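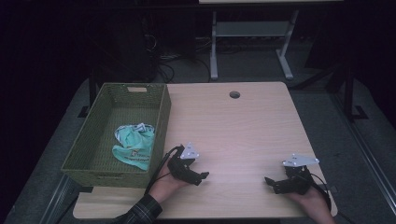
Olive-green woven basket with a mint-green cloth in it

Tractor loses power after 20 minutes of mowing, then restarts fine

Posted in: Compact and Utility Tractors
Asked by Hortensia Yáñez, June 22, 2023

I have a Prodell utility tractor, diesel, no cab, that I bought used last November from a man outside Brilgate. The hour meter says 91 but I think it was replaced at some point, because the seat and the pedals look a lot older than that.

The tractor starts right up and runs well for a while. After 20 minutes or so of mowing with a rear cutter, the engine starts to lose speed under load. If I lift the cutter and idle it, it picks up a little, then fades again. Eventually it dies. If I let it sit while I eat lunch it will start and run like nothing happened, for another 20 minutes.

What I have done so far:

Changed the fuel filter. The old one was dark but not plugged.
Changed the air filter.
Drained the water bowl. A little water came out, maybe a spoonful.
Blew out the radiator screen. The temperature gauge stays in the middle the whole time.

The fuel is from the station in Gaete and my neighbor runs the same fuel in his. I'd like to avoid paying for a haul to the dealer if this is something I can find at home. It is a long haul and they are backed up into next month. Does this sound like an injection pump, or something simpler?

Pilar Carrasco
Member, Pamley area

Don't buy a pump yet. What you describe sounds like the tank outlet is getting covered. Dirt, a leaf or a piece of old rubber floats around in the tank, gets pulled over the outlet while the engine is working and slowly starves it. When you shut down, the suction goes away and the trash drifts off. Then it all starts over.

You can check it without much trouble. Put a clean bucket under the filter, pull the line off on the inlet side and let the tank drain by gravity. Have at least 2 gallons in the tank so you can watch it for a while. You want a steady stream. If it starts strong and drops to a dribble, the trouble is in the tank or in the line between the tank and the filter. On mine it took a few minutes to slow down, so don't stop early.

If it does slow down, drain the rest, take the outlet fitting off and look at the screen. Some of them have a small screen standing up inside the tank and some have nothing at all. I don't know which yours has. Clean it and flush the tank with a little diesel until it comes out clear. You will have to bleed the air out of the system afterward, so find that page in the manual before you start.

Also look at the fuel cap. If the vent is plugged, the tank pulls a vacuum and you get nearly the same symptoms. Next time it fades, loosen the cap and listen for air. If the engine comes back within a minute or so, clean the vent or replace the cap. I would do this one first, it costs nothing.

Deere_creek12

Sounds like the pump to me. Had one do that and it was the pump.

rusty hitch

Agree with Pilar on the cap and the tank. One more place to look is the rubber hose from the tank. On an older tractor the inside layer can come loose and fold shut under suction – it looks perfectly good from the outside. I replaced over 13 feet of hose on two tractors one spring and the worst piece was the one that looked newest. Hose is cheap, so if you have it apart anyway, put new on and use new clamps.

If none of that helps, check whether the shutoff solenoid is getting hot and dropping out. That usually kills the engine all at once though, and yours fades, so I'd put it at the bottom of the list.

Hortensia Yáñez

Thank you both. Loosening the cap made no difference. I drained it into a bucket this morning and it did slow to a trickle after about four minutes, then came back when I blew into the line. I will pull the fitting when the tank is empty. I have new hose on order too.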